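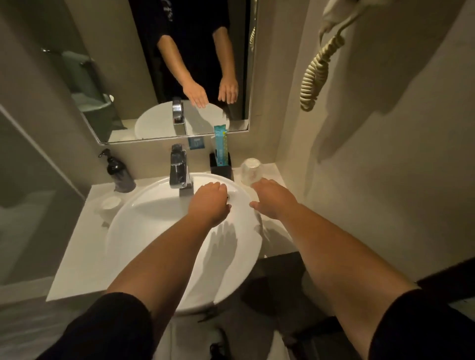

Section 4. Fitting Your Zametti Under-Counter Water Filter

Welcome back! If you have come straight from Section 3, you have already unpacked the filter head, checked the parts against the packing card and picked a spot inside the vanity cabinet. If you skipped ahead (plenty of us do), please go back at least as far as the packing card, as it is much nicer to find a missing washer now than when you are lying on your back in a cupboard with a flashlight between your teeth.

The Zametti is made for bathroom and kitchen sinks with a separate cold supply line and a shutoff valve underneath. It filters the cold water only. Your hot line stays exactly as it was, and you should leave it alone all the way through this section.

Before you begin

Set aside an unhurried morning or afternoon. Most people finish well before lunch, but old shutoff valves can be stubborn, and you don't want to be working against the clock with the water off and a houseful of people wanting to brush their teeth.

You will need:
An adjustable wrench, and a second one if you can borrow it
A screwdriver to suit the two bracket screws
A pencil
A bucket or a deep dish pan
Two old towels
A flashlight or headlamp

Clear the cabinet completely. Everything comes out, even the spare toilet paper at the back that you think you can work around. While you are at it, move the soap and anything else that lives beside the faucet, so nothing gets knocked into the basin while you are reaching up and down.

Note: You do not need thread tape for the push-in fittings in this kit. The seal is made by a rubber ring inside the fitting, and tape only gets in its way.

4.1 Shutting off the water

1. Find the two small valves under the sink. The cold one is usually on the right as you face the basin, though houses do vary. If you are unsure, run the hot tap for a minute or so and carefully feel which supply line warms up. The other one is yours.

2. Turn the cold valve clockwise until it stops. Firm hand pressure is plenty. If it won't turn by hand, do not lean on it with a wrench. Turn off the main supply to the house instead and have the valve looked at before you go on.

3. Open the cold side of the faucet and let it run until it quits. With a single-lever faucet, swing the lever all the way to cold and lift it. A slow drip that fades away is fine. A steady trickle that doesn't fade means the valve isn't closing fully, and you will need the main supply off for this job.

4. Leave the faucet open. This lets the last of the pressure out of the line.

Caution: Never loosen a fitting on a line that is still under pressure. A supply line can empty a surprising amount of water into a cabinet before you get to the main valve, so know where that valve is before you pick up a wrench.

4.2 Mounting the bracket

The bracket holds the filter head upright and takes the weight of the cartridge when it is full. It wants a solid surface. The side wall of the cabinet is usually the best choice, and the back panel is usually the worst, being thin in most vanities.

1. Hold the bracket against the side wall with the arrow pointing up. Leave 2 inches of clear space below the bottom of the cartridge so that you can twist it out later. Our customer care lead, Doaa Soliman, would like you to read that sentence twice. A filter mounted too low works beautifully right up to the day the cartridge has to be changed.

2. Open and close the cabinet door. Slide any drawers in and out. If anything touches the bracket, shift it now.

3. Mark the two screw holes with your pencil.

4. Set the bracket down and start each hole. In solid wood, a small pilot hole makes life easier. In thinner panels, check what is on the other side before you drive anything in, and use the short screws from the smaller bag.

5. Screw the bracket in place until it no longer wobbles. Stop there. Overtightening strips the hole, and then you are hunting around for a new spot.

Note: If your cabinet has no suitable wall, the Flusik floor stand fits the same filter head. It is sold separately and comes with its own leaflet, so skip the rest of 4.2 and follow that.

4.3 Connecting the lines

Take this part slowly. It isn't difficult, but there is an in side and an out side, and the filter cares very much which is which.

1. Put the bucket under the cold valve and spread a towel around it.

2. Hold the valve steady with one wrench and loosen the supply line nut with the other. Turn the nut counterclockwise. A little water will come out of the line, and that is what the bucket is for.

3. Screw the brass adapter from your kit onto the valve. Tighten it by hand, then give it a quarter turn with the wrench.

4. Push the blue tube into the adapter until you feel it pass the first bit of resistance and come to a firm stop. Tug it gently. It should not slide back out. If it does, the tube end is probably cut at an angle, so trim it square with a sharp blade and try again.

5. Bring the other end of the blue tube to the port marked IN on the filter head and push it home in the same way. Leave a gentle curve in it. A tight bend will kink sooner or later, and a kinked tube gives you a sad little dribble at the faucet.

6. Connect the white tube to the port marked OUT.

7. Fit the second adapter to the faucet's own cold line and push in the free end of the white tube.

8. Set the filter head in its bracket until it clicks.

Caution: Do not swap the blue and white tubes. Water sent backward through the cartridge will not be properly filtered, and the cartridge may have to be thrown away.

4.4 Fitting the cartridge

1. Wash your hands. Take the cartridge out of its wrapper and leave the paper seal on until you are ready.

2. Write the date on the label in pencil. You will thank yourself later - memory is a poor calendar when it comes to filters.

3. Peel off the seal, line up the raised dot on the cartridge with the dot on the head, push up and turn to the right until it stops.

If it feels gritty or won't turn, take it down and check that the rubber ring is sitting flat in its groove. Wet the ring with a fingertip of clean water. Please don't use cooking oil or petroleum jelly, which can damage the rubber.

4.5 Turning the water back on

1. Close the faucet.

2. Open the cold valve a little, then wait. Run a dry finger around every joint you have made. If you used the main supply, open that first and come back to the valve.

3. If everything is dry, open the valve the rest of the way and check again.

4. Open the cold side of the faucet gently. It will cough and spit for a bit as the air comes out, and the first water may look gray. Both are normal. The gray is fine carbon dust from the new cartridge.

5. Let the cold water run for 12 minutes before you drink any. It's a good time to wipe down the cabinet floor and decide which of those half-empty shampoo bottles really needs to go back in.

6. Leave a dry paper towel under the filter overnight. In the morning, any damp spot will show you where a slow drip is coming from.

If something isn't right

Water drips from a push-in fitting: Turn off the valve and open the faucet to release the pressure. Press in the collar, pull the tube out, trim the end square and push it back until it stops.

Water drips from the brass adapter: Check that the flat washer is inside. It likes to stay behind in the bag.

Flow is weak: Look for a kink first, then make sure the cold valve is fully open. If the flow was fine to begin with and has faded over several months, the cartridge is probably ready to be changed. See Section 6.

Water looks milky: Fill a glass and let it stand. If it clears from the bottom up, it is only air, and it should settle down within a few days.

If you are still stuck, call the help desk and choose extension 385. Salma Samir and Sherif Benjelloun look after filter questions, and it helps them a great deal if you have the packing card in your hand when you ring.

Section text revised May 14, 2022. Continue to Section 5, Everyday Care.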